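Gresendale Fellowship, Bible Study Group
Minutes of the meeting held Oct 8, 2023, after the morning service

Present: Mariann Mészáros (chair), Bakari Owino, Nafula Gachanja, Erick Temba (minutes)
Apologies: Bakari Mosoti

1. Opening
Nafula read Ruth 1 and prayed. The previous minutes were accepted with one correction: the visitor from Tadport spoke on Jonah, not on Joel.

2. Autumn studies
The series on Ruth will have 4 evenings, one for each chapter. Mariann asked that leaders do not hurry over Naomi's bitterness in the first chapter, as many in our group have also lost family. Bakari Owino prefers to begin with the law of gleaning in Leviticus. After some discussion it was agreed to keep this for chapter 2.

3. Study books
The printer quoted $264 for the booklets. Approved. Nafula will check the Swahili pages before they go to print — last time two verses were missing.
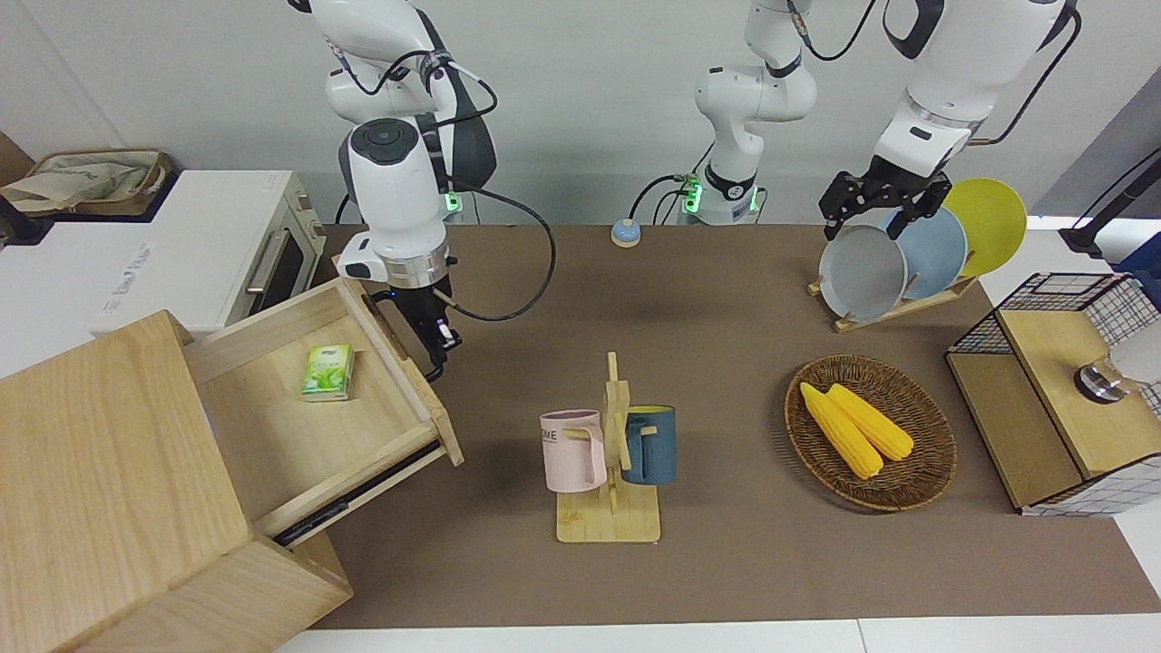
The large-print copies will be ordered separately, and Erick will ask who needs one.

4. Wallum weekend
The retreat fund stands at $3180. Mariann has written to Mrs. Öberg about the rooms and waits for her answer. The theme is not decided; Hannah's prayer and Psalm 27 were both proposed.

5. Other matters
Bakari Owino asked if the children could learn Ruth 1:16 by heart. All were in favour.

Next meeting in November, the day to be confirmed. Closed with the Lord's Prayer.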